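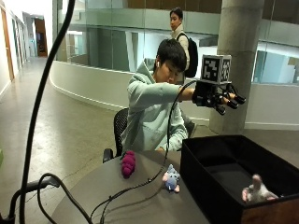 Moving from a gas dryer to a heat pump dryer – worth it?

Home & Appliances > Laundry

flakcombe_dad
Posted 10/04/2018
Our gas dryer is 14 years old and the drum bearing is going. The repair quote is more than I want to put into it. The dealer here in Flakcombe has a ventless heat pump model on the floor for $1014 after the rebate, and a plain vented gas one for a good bit less. Family of five, so we run it nearly every day. Laundry is in the basement with an outside vent already in place. Anyone made this switch? Mostly want to know about dry times.

tk_surnen
I did it two years ago. Dry times are longer, no way around it. A load of towels used to take 45 minutes and now takes close to two hours. Regular clothes are an hour and a half. We got used to it by starting a load before dinner and another before bed. The clothes come out less beat up and there is a lot less lint on everything.

Oldvalve
If you already have gas and a working vent, buy another gas dryer. Five people, daily loads, two hours each. Do the math on a Saturday.

tk_surnen
Oldvalve, he said nearly every day, so that is one or two loads. Two hours is fine for that.

Oldvalve
Until somebody gets the stomach flu. Then it is six loads of bedding and you are at the laundromat.

Marloes Martens
I grew up with these machines and have one now. Two things to know. First, there is a second filter down by the heat exchanger on most of them, and it needs rinsing every few weeks. People skip it and then complain that the dryer got slow. Second, spin speed on your washer matters more than the dryer. If your washer tops out at a low spin, the dryer will struggle. What washer do you have?

flakcombe_dad
Top loader, same age as the dryer. I don't know the spin speed. Probably not great.

Marloes Martens
Then I would replace the washer first and nurse the dryer along if you can. Or price the pair.

flakcombe_dad
I did price the pair. $2331 installed, and that includes hauling away the old ones. Wife nearly fell over.

pj_mishra
What is the basement temperature in February? Ours drops to the low 50s and the heat pump dryer is noticeably slower down there. Manual says it wants to be above 60. I ended up leaving the door to the furnace room open and that helped some.

flakcombe_dad
Good question. It gets cold, maybe 55. I had not thought about that.

Oldvalve
There's your answer.

tk_surnen
Ours is in an unheated mudroom and it still works. Slower, yes. You also stop blowing heated air out of the house all winter, and that counts for something. Cap the old vent and the draft goes away too.

Oldvalve
The savings against gas are small, though. Against an old electric dryer I would agree with you. Check your own rates before you believe the yellow sticker.

pj_mishra
Agree with Oldvalve on that part. We came from electric and saw it on the bill. My brother came from gas and did not.

flakcombe_dad
Called the repair guy back. He will do the bearing and a new belt for less than his first quote if I pull the machine out and take the front off myself. Going to do that and look at washers in the spring – thanks all.

Marloes Martens
Vacuum out the cabinet while the front is off.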